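Jirnetti Hand Gripper
Set-up Guide for Visits and Demonstrations

Section 7. Running an open day station

This section covers the hands-on station, where visitors hold the gripper and pick up objects themselves. For the arm demonstration, see the Cillau arm guide. Do not run both from the same table.

7.1 Before visitors arrive

Allow 24 minutes for set-up the first time. One person can do it.

1. Place the table against a wall so visitors can only come at it from the front and the two short sides. Lock the casters if it has them.

2. Wipe the tabletop and let it dry. If the top is dark, glossy or strongly patterned, cover it with a plain matte sheet and tape the sheet down on the underside.

3. Put the Reklow object tray on the helper's side of the table. Visitors should not reach into the tray.

4. Connect the gripper cable to the recorder and turn the recorder on. Wait for the steady light. A blinking light means the storage card is missing or full.

5. Open and close the gripper several times by hand. The motion should be smooth over the full travel. If it catches, stop and go to 7.4.

Note: A full card holds 1,658 short recordings. Start each open day with an erased card, even if the last visit was a small one.

7.2 Checking the fingers and the view

Do this check with nothing on the table. Hold the gripper in the normal working grip, tilt it toward the tabletop, and open the fingers all the way. Look at the preview on the recorder screen. 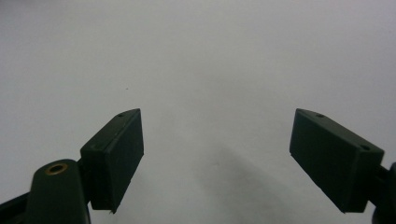
The fingers are the part most likely to be out of line after transport, so check them before anything else. Loosen the pad screws a half turn, close the fingers gently on the setting block, and tighten again. Then open them and compare the two sides on the preview. With the fingers open, the upper tips of the two green pads should sit at much the same height, with clear tabletop between them. The brass eyelet on the left link arm is a handy reference point: if you cannot find it low on the left side of the preview, the camera has turned in its mount. A soft gray shadow on the table under the gripper is normal and needs no correction. Small specks on the surface do not affect the demonstration, but wipe the lens once and look again. A speck that stays in the same place on the preview when you move the gripper is on the lens.

Caution: Do not tighten the pad screws with a powered driver. The plastic will strip.

Note: The setting block is in the lid pocket of the case. On kits supplied through Abubakar it is packed with the spare pads.

7.3 Running the station

1. Let one visitor at a time hold the gripper. Everyone else stands behind the floor tape.

2. Set out one object from the tray. Begin with the foam cube. Save the spoon for visitors who want something harder.

3. Show the grip once yourself, slowly, and then hand the gripper over by the handle.

4. Press Record when the visitor is ready. Press it again when the object is back on the table.

5. Play the recording on the large screen. Most groups ask to see it twice.

If you set a time limit, 100 seconds per visitor keeps the line moving and still leaves room for a second try.

Caution: Keep fingertips, hair, lanyards and loose sleeves away from the link arms. The gap beside the pivot closes when the gripper closes. Children need an adult next to them.

Caution: Do not let visitors squeeze the gripper on each other's hands.

7.4 If the gripper catches or feels stiff

1. Turn off the recorder and unplug the cable at the gripper end.

2. Look for tape, thread or foam crumbs around the pivots. Remove them with the plastic pick.

3. Move the fingers by hand through the full travel. If one side still lags, take the gripper out of use and fit the spare.

4. Repeat the check in 7.2 before the next visitor.

Do not oil the pivots. Oil gets onto the pads and they lose their hold on smooth objects.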